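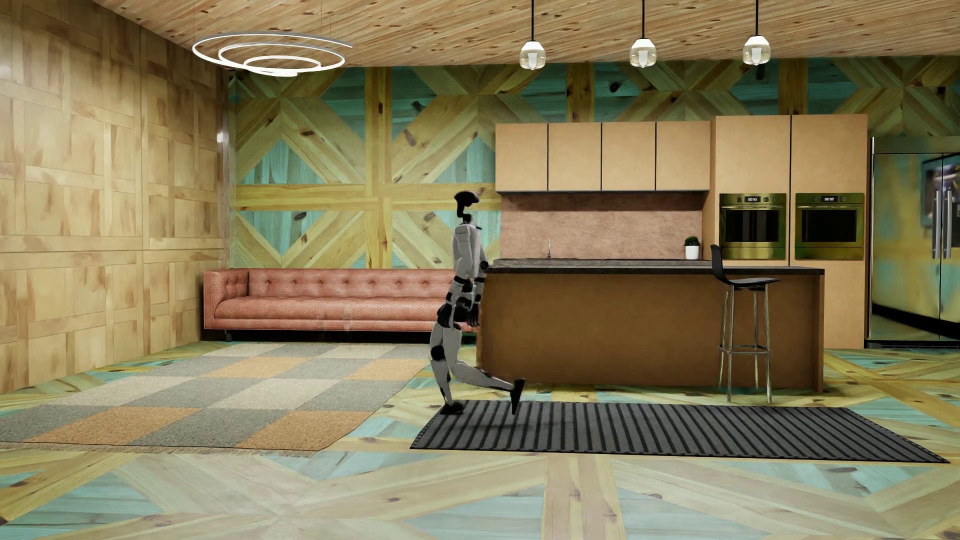
1/ Why I'm still thinking about Prengate vs Vasteo

OK so it's been a while since I did one of these, but that second half is living in my head and I need to get it out before the weekend chatter moves on. Thread on the match, the left back situation, and why I think people are being way too hard on the league this year.

2/ First off, the crowd. Over 3000 in at Prengate, which for a league game in the rain is really something. I was behind the far goal, soaked by the tenth minute, and I'd do it again tomorrow. The drums never stopped, even at 1-0 down!

3/ Vasteo started much better. They pressed high, they won every second ball, and our midfield looked like it had met in the parking lot. The goal was coming. Good cross, free header, keeper no chance. I've seen people blaming the keeper and I just don't get it – watch it again and look at who's standing still at the back post.

4/ Then the switch. We went to three at the back right after the break and pushed the wingbacks on, and it was a different game. Vasteo's fullbacks had nobody to pass to and started going long, and our tallest center back ate those up all night.

5/ Equalizer on 74 minutes. Corner, scramble, about three legs swinging at it, in off somebody's shin. Ugly as anything and I screamed like a kid. I lost a glove somewhere in there. If you were in the east corner and found a gray one, my DMs are open.

6/ Somebody told me at halftime that our number 9 had gone 647 minutes without a league goal. I haven't checked that and I don't really want to. What I do know is he chased everything, held it up with two guys on his back, and won the corner we scored from. Goals will come. Give him a run of starts and stop booing when his name gets read out, please.

7/ Left back though. Hmm. We've been patching that spot since December and it shows. The kid who came on is quick and brave but he gets caught upfield every single time, and a sharper team than Vasteo would have punished us twice. I'd play him further forward and put someone boring behind him. Boring is good at left back!

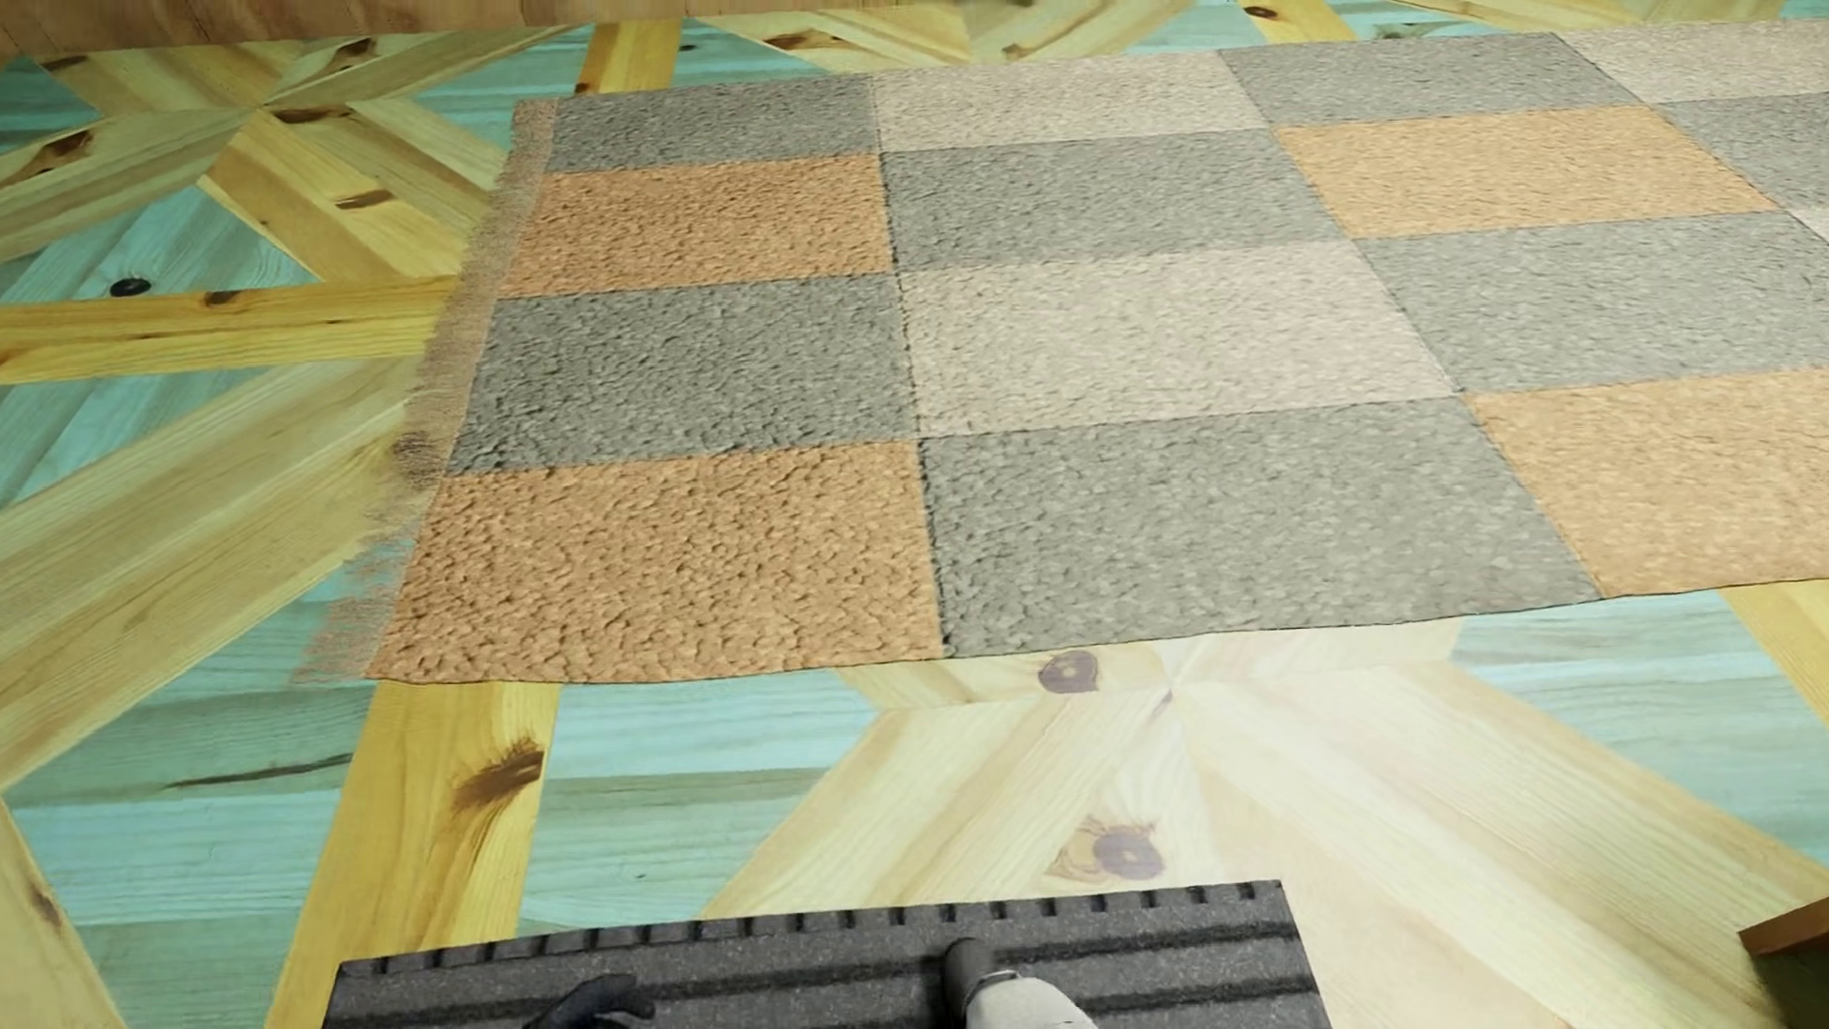

Orange and gray patchwork rug on a parquet floor.

8/ Now the bigger thing. I keep reading that the standard has dropped this season. Has it? I've been to most of our home games and a handful away, and what I see is a league where the bottom side can go to Nuvora and get a point. They did it last month! Nuvora have the best squad on paper and they still can't put away teams who sit deep.

9/ Toughest side I've watched all year is Yoo, and it's not that close. They don't have the big names, but they run and run, and every throw-in is a little trap. We got out of there with a 0-0 and I felt like we'd won a cup. If they keep that group together next season, watch out.

10/ What the league does need is better pitches. Ours was cutting up badly by the end, and the one at Vasteo is worse (ask my cousin, who went down for the reverse game and sent me nothing but pictures of mud). You can't ask players to pass it on the floor when the ball hops over their foot.

11/ Somebody asked about the penalty shout. From where I stood, no. From the replay, maybe? There's a hand on the shirt but he's already going down. I'd have been furious if it was given against us, so I'm leaving it there.

12/ Next up is Nuvora away. I'd take a draw right now. Same back three, same front two, and please start the little winger – he was our best player and he only got half the game.

13/ I've got one spare seat on the supporters' bus for that one, leaving from the Prengate main gate. Reply if you want it, first come gets it.

March 18, 2022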